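Section 2: Before you buy anything

I set up the hand-held gripper station at our Grustendale shop, and I spent money in the wrong order. So please read this part before you fill in the Flostis order form!

1. Write down how many stations you want this year. We planned for two and only had bench space for one.

2. Price the gripper and the camera as separate lines. My quote lumped them together at $947, and Tyra Fagerlund in purchasing sent it right back to me (fair enough).

3. Add a line for cables, hubs and adapters. Mine came to $636 by March – a lot more than I'd guessed.

4. Hold back 20 percent for spares.

Note: Shipping to Relldale is billed separately. Ask for it in writing.

Caution: Don't order a second hub until you've checked its power rating against everything you plan to plug in.
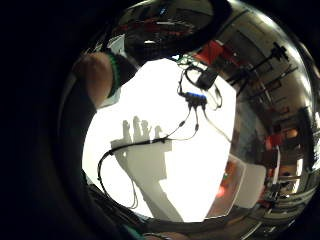
Cable lengths are where I'd slow down and measure twice. Get the tape out and follow the path each cord will really take, with slack for your arm to move. A small hub hanging in midair with thin black cords dropping off it and a thicker cable sweeping out to the side takes up more room than any catalog drawing suggests, so put hooks or a clip rail on the list too. I buy ours from Åberg in packs of 20.

5. Send the finished list to Tyra with the station count at the top. Prices here are as of 6/15/21.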